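# Laaksonen standing desk frame with the Drumedo top: a review after a year

Bought with my own money, used most days. Prices are what I paid, including delivery to Eltbridge.

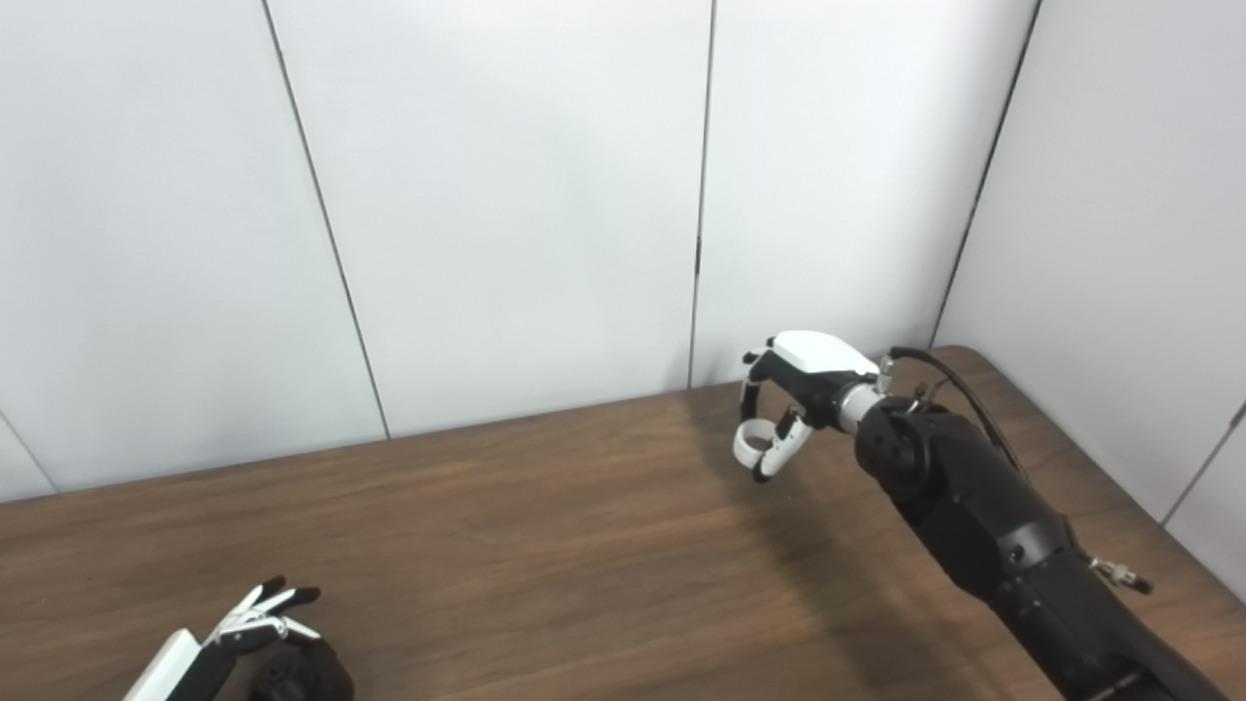 ## What I bought and why

My old desk was a hand-me-down with a drawer that hit my knees. I do bookkeeping for a handful of small businesses, so I sit a lot and have paper out more than most people do now. My physio suggested I change position more often. I held off until the drawer runner broke, then went looking.

The Laaksonen frame is sold without a top. You can buy one of theirs or supply your own. I went with a brown wood-grain top from Drumedo, which sells tops cut to a standard set of sizes with the pilot holes marked for the Laaksonen frame. The two companies aren't related as far as I can tell, but each mentions the other on its website.

All up it came to just over $1,000. The frame was $651 and the top made up most of the rest, with delivery added separately for each. You can get a complete sit-stand desk for less than the frame alone cost me. I looked at two of those in a showroom and both rocked at standing height when I leaned on them, and that decided it.

## Delivery

The frame arrived first, in a single carton that was very heavy for its size. The courier left it at the bottom of the steps. I opened it there and carried the parts up in several trips, and I'd recommend doing the same if you live alone.

The top took 21 days, against the two weeks quoted at checkout. Drumedo's tracking page said "in production" for nearly all of that time, then jumped to "out for delivery" the same morning it turned up. It was well packed, with thick cardboard corners and a foam sheet on each face. No damage.

If you order both, order the top first. I had the frame leaning against the hallway wall for longer than I wanted.

## Assembly

The instructions are drawings only, with a part letter beside each one. They're clear for the legs and crossbar. They're less clear for the cable tray, which is shown from underneath on one page and from the side on the next, and I fitted it backwards the first time.

A few notes for anyone doing this:

- The hex key supplied is fine for the legs. Use a proper screwdriver for the top.
- Put the top face down on a blanket or a rug before you attach anything.
- Leave the crossbar bolts slightly loose until both legs are on. I tightened one side early and had to undo it.
- Plug the control box in before you turn the desk over, and check that both legs respond.
- Get someone to help you flip it. Halima Mfaume from next door took the other end for me, and even with two people it was awkward in a small room.

Seven of the pilot holes lined up exactly with the brackets. One was off by a few millimetres. I drilled a new one, and it's on the underside where it doesn't matter, but if you don't own a drill it would be annoying. I mentioned it to Drumedo and got a polite email back saying they would pass it on.

It took me most of an afternoon with a break for lunch. Someone who puts furniture together regularly would be quicker.

## The top

The surface has a slight texture, enough that paper doesn't slide around when the desk is moving. It cleans up with a damp cloth. I've had coffee on it, printer toner on it and a leaking bottle of hand cream on it, and all of that came off. A ballpoint line near the front left corner did not, though it has faded.

I use a mouse straight on the surface and it tracks well. The front edge is only lightly rounded. If you rest your forearms on it for hours you will notice, and I ended up pulling my chair in closer so that my elbows sit further onto the desk.

The colour is a bit warmer in person than it looked on the Drumedo site. They'll post you a small sample for a few dollars, refunded when you order. I skipped the sample. I'm happy with what came, but I was matching it to nothing in particular. Anyone trying to match existing shelves should get the sample.

The underside is unfinished apart from a thin sealing coat. I've clamped a lamp and a monitor arm to the back edge. The monitor arm left a shallow dent under the clamp plate, so I now have a scrap of cork between the two.

## Stability

At sitting height it doesn't move. I can write by hand, use a calculator with a heavy finger, and lean across it to reach the printer without any give.

At standing height there is a little side-to-side movement if you push it deliberately. Typing doesn't set it off. Front to back it's firmer. I'm of average height, so I don't have it near its maximum. A tall friend raised it as far as it would go when he visited and the monitor did wobble when he typed.

Most of the movement I had early on came from the feet. The floor in my back room slopes toward the window. Each foot has screw-in levellers, and once I'd spent ten minutes with a spirit level the wobble was much reduced. Check them again after a few weeks. Mine had settled and needed another half turn.

## The motor and the controls

It's quiet enough that I've raised it during phone calls and the client hasn't commented. The sound is a low hum with a soft click at the end.

The keypad has up, down and memory buttons for saved heights. Saving a height means holding a button until the display flashes. The display is bright. In a dim room it's distracting, and there's no setting to turn it down, although it does switch itself off after a short while. I stuck a bit of tape over it.

There is an anti-collision feature that is meant to stop the desk and back it off if it meets something. It worked when I lowered it onto the arm of my chair. It did not trigger when I lowered it onto a cardboard archive box, which was simply squashed. I wouldn't rely on it for anything soft, and I'd lock the keypad if there are kids about. The lock is a long press on two buttons and is easy to do.

In April the desk stopped partway up and showed an error code. The manual lists the code as "reset required" and tells you to hold the down button until the legs reach the bottom and the display clears. That fixed it. The saved heights were lost and had to be set again. It hasn't happened since, but I've written the steps on a card and taped it under the top.

## Cable management

This is the weakest part of the product. The tray is narrow, and my power board only fits in it at an angle. There are two adhesive clips in the box, and both let go in the first hot week. I bought a fabric sleeve and some hook-and-loop ties from the hardware store in Drudovdale and that has held up well.

Remember to leave slack for the full travel of the desk. I had the printer cable too short and pulled the plug out of the back the first time I stood up to work.

## Do I use it standing?

Less than I planned to, more than I expected once the first month was over. I stand for phone calls and for sorting receipts. I sit for anything that involves a spreadsheet. My back is better than it was, though I also changed my chair and started walking in the mornings, so I can't credit the desk with all of it.

An anti-fatigue mat made more difference to how long I stand than anything about the desk. Budget for one.

## Good points

- Solid at sitting height, good enough at standing height
- Top is easy to clean and comfortable to write on
- Quiet
- Spare parts are listed individually on the Laaksonen site, including the keypad and the feet

## Bad points

- Expensive once the top and delivery are added
- Cable tray too narrow
- One hole out of line
- Keypad display can't be dimmed
- Slow delivery on the top

## Warranty and support

The frame warranty is five years on the motors and two on everything else. The Drumedo top has its own, shorter warranty that excludes scratches and water damage. Keep both receipts, as the two companies will each ask for their own.

I rang Laaksonen once about the error code before I'd found it in the manual. I waited a fair while on hold, then spoke to someone who knew the product and told me the same thing the manual did. They also asked for the serial number, which is on a sticker under the control box. Take a photo of it before you turn the desk the right way up.

## Would I buy it again?

The frame, yes. For the top, I'd get a quote from a local joiner first and compare. If the price was close I'd go local, mainly to have the front edge rounded over properly. If it wasn't, I'd order the same Drumedo top and keep a drill handy.

**Frame:** 4 out of 5
**Top:** 3.5 out of 5

*Updated 11 June 2024 to add the error code and the reset steps.*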